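### 3.2 Setting and booking records

The study draws on the booking records of four shared laboratory buildings run by the Irside college district. Each building serves at least two departments, and none of the rooms considered here belongs to a single course. Under district rules, a room is released to the general calendar at the start of each term, after required classes have been placed. Staff and students then request the hours that remain. Requests are made by bench, not by room, so that two groups may be present at the same time.

We obtained 1,891 booking requests covering one full academic year. Each entry gives the department, the bench, the start and end time requested, and the outcome. Entries do not record whether the group arrived. Door logs were available for the Wollik and Quartey buildings only, and were matched to requests by the hour. Where a door log and a request disagreed, the request was kept and the case was marked for separate review. Pilar Fuentealba and Wumpini Gbeho reviewed the marked cases independently and settled the differences by discussion.

Benches vary in size and in fixed services such as gas and water, but the calendar treats them as equal. A request for "any bench" is therefore filled with the first open place on the list, whether or not it suits the work. The bench area in Wollik (Figure 2) is listed under one room number and can be requested in blocks of one hour or more.

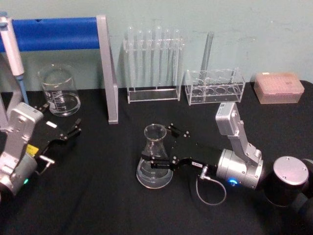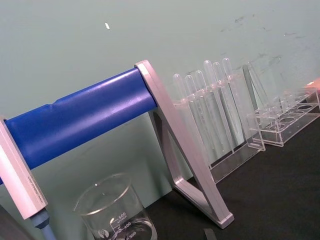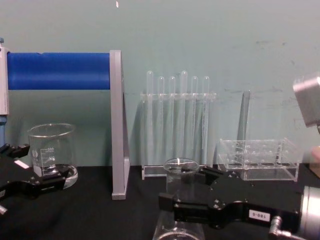 **Figure 2.** Bench area, Wollik building, Irside college district.

Requests were grouped by how far ahead they were made. Those entered on the day of use were treated as short-notice requests, and all others as planned. This line is a simple one, and it hides some differences between departments. Biology groups tend to book long blocks early in the term and give hours back later. Chemistry groups book shorter blocks and change them more often. A request that was changed and then approved is counted once, under its final time.

A further 44 requests were set aside. Most of these were entered during a January change in the calendar software, when the start times of Plemden bookings were saved without an end time. We considered filling in the missing times from the usual length of a class, but this would have favored departments with regular schedules. Leaving the entries out lowers the January totals for Plemden slightly and has no effect on the other buildings.

Hours given back were harder to place. The calendar shows a canceled booking as open time, with no mark of when the change was made. For Wollik and Quartey, we used the nightly backup copies of the calendar to find the day of cancellation. For the remaining buildings no copies were kept, and canceled hours there are reported together with hours that were never requested. The tables in Section 4 show the two pairs of buildings separately for this reason.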